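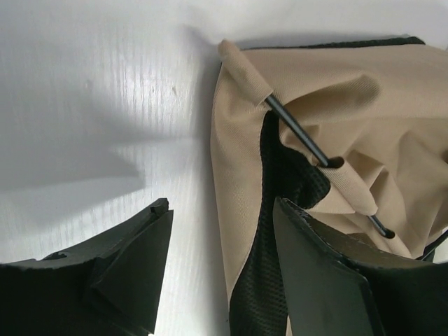

View from the wrist camera over the fabric station, with a rod running through its sleeves.

About Stekico

Stekico builds and tests robot handling for soft goods. We work with cloth, mesh, webbing and anything else that changes shape when you pick it up. Our shop is in Jorkereck, on the ground floor of a former upholstery supply building, and we have been here since the company started.

Gervásio Mendonça founded Stekico after a long stretch fixing sewing lines for other people. He still runs the floor. Most of the first customers were small makers of bags, folding seats and camp goods who had been told by larger suppliers that their products were too floppy to automate. Some of them were right to be told that, and we say so when we look at a part and agree.

What we do

A customer sends us a product and a box of spare pieces. We put them on a table under an arm and find out which steps a two-finger gripper can do, which steps need a fixture, and which ones should stay with a person. At the end the customer gets a written report, the recorded camera views and a price for the next stage, if there is one.

A lot of our work is with parts that join something stiff to something soft. A rod in a fabric sleeve is a good case. The rod is straight and keeps its shape. The sleeve does not, and its opening can fold shut or turn away from where it was a moment ago. The wrist camera looks down between the fingers so the operator can check the sleeve openings and the folds around them before closing on anything. Dark mesh against dark rods is hard to read, and we spend more time on lighting than visitors expect.

We replace fingertips when the grip suffers and leave the scuffs alone until then. The tabletops are pale because most of what we handle has a dark part on it somewhere.

Open days

We open the shop to visitors twice a year, once in September and once in winter. The next one is in December 2025. There is no charge, but we ask you to put your name down first. The floor holds 32 people at a time with the safety barriers in place, so we run the day in groups.

Each visit goes like this. You sign in at the front desk and get a badge and safety glasses. One of our staff gives a short talk on the day's part, with a sample you can handle. Then the group moves to the fabric station, where an operator runs the arm and a wall screen shows the wrist camera view. You can stand at the barrier and ask questions while the work goes on. After that there is time at the second table, where visitors may drive a smaller arm by hand control with one of us next to them.

We do not rehearse the demonstrations. The operator works on a part that is on the bench that week, with the customer's permission, and some attempts fail. When a sleeve collapses or a piece slides, the operator stops, resets it and goes again. People who run production lines tell us this is the part they came for.

School groups are welcome from age 12. The Gronthorpe technical school has sent a class to every open day so far, and two of its graduates now work here — one on fixtures, one on software. Teachers should write ahead so we can set aside a group.

The shop

The building has 2,985 square feet of floor space. The test tables are at the front, the machine shop is at the back, and the sample store runs along the north wall. We keep 99 labeled fabric samples there, and customers are free to look through them when they visit. The sewing corner has two machines for making quick repairs and test pieces.

Our sister office in Marwat handles sales and shipping. There is no test floor there, so please do not send parts to that address. They have to be forwarded and it adds a week.

Visiting and contact

Parking is behind the building, through the gate next to the loading dock. The entrance is step-free. Please wear closed shoes, and leave scarves and loose jewelry in the lockers by the desk.

To join an open day or ask about a trial, use the contact form on this site or call the front desk during shop hours. For trials, tell us the size of the part, what it is made of and how many you make in a month. We take on runs as small as 400 pieces.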